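Parallel gripper: narrow pointed fingers or wide padded ones for small toys and bags?

Asked by Theano Rallis in Grippers and End Effectors

We have a two-arm bench for sorting trials and I need to settle on one set of fingers before April. The objects are small plastic animals, thin bags of snacks, a hardcover book and a few things in blister packs. I have been comparing two sets. One is the narrow pointed pair that came with the Brophy gripper. The other is a wide pair with rubber pads from Beltine.

The pointed fingers are good at getting in between toys that lie close together, but they let go of anything rounded if I pick it off center. The padded ones hold nearly everything once they have it, but they bump the neighbors on the way down. Over 37 picks with each set, the pointed fingers dropped 9 and the padded ones dropped 11, so the totals don't help me much. Controller is a Walton, and I'm running position control with the force limit left at the default. Is there a reason to prefer one, or should I be changing something else first?

Ruairí Mac Suibhne

I would leave the fingers alone until you have changed the force limit. The default on the Walton is set for hard parts and it closes fast. On a rounded toy the tip touches the slope first and pushes the thing out before the other finger arrives. Lower the closing speed for the last part of the travel and run the same picks again.

Then write down what kind of drop each one was. A toy that slips out during closing is a different problem from a toy that falls during the lift. With pointed fingers I mostly see the first kind, with pads the second – usually when only the edge of the pad has caught something. If you only keep the total, the two sets will look the same forever.

For the bags, come straight down and pinch the loose film at the end. Either set can do it. The book is harder. Lying flat it may be wider than your opening, so measure it before you blame the fingers.

prodier_fan

Just buy the Prodier soft fingers. I have had mine for 1,000 cycles and no complaints. Never tried them on toys though.

Theano Rallis

Thanks. I slowed the closing speed and the pointed fingers are already better on the rounded toys. I'm going to keep them on for now and do the clustered ones next, with the tray and both buckets left in the same place between runs.

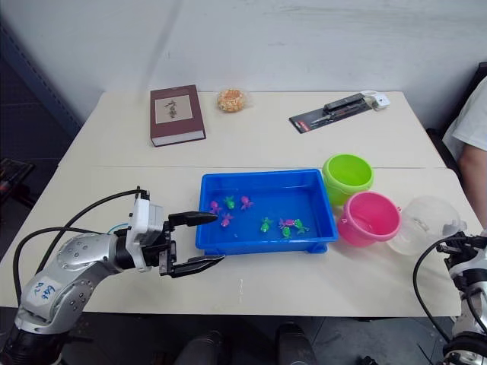 Do I need to recalibrate the wrist camera every time I swap from one set of fingers to the other?

The camera calibration stays good as long as the camera and its bracket haven't moved. What changes is the tool center point, so measure the new fingertip offset and save it under its own tool name in the controller. Check it by touching the closed tips to a marked point on the table from two or three wrist angles. If the tips wander off the mark as the wrist turns, the offset is wrong.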